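Bjarke Ladefoged has sorted kitchen tools for Mukard's test kitchen since June, and his rules are short. "Handles down, heads up," he says. "You pick by the head."

The kitchen keeps 279 hand tools. Ladefoged assigns each to a station and a holder, then checks the drip trays once a shift. Sorting by material failed. "Cooks look for a job, like turning or beating. They don't look for plastic."

He prefers a caddy with square compartments to a round crock, in which long handles cross and lift each other out. 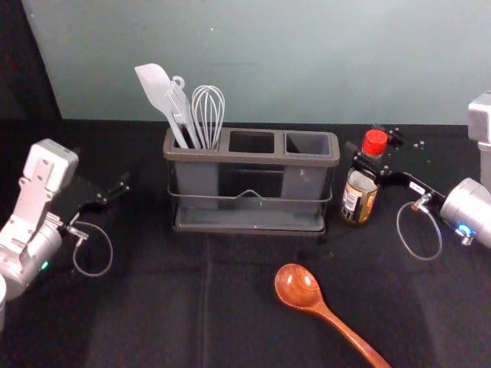 Wooden spoons are handled separately. They stay out until fully dry, and Ladefoged replaces any with a split bowl. Jars go back on the shelf with the label facing out. "If I have to turn it, it was put away wrong."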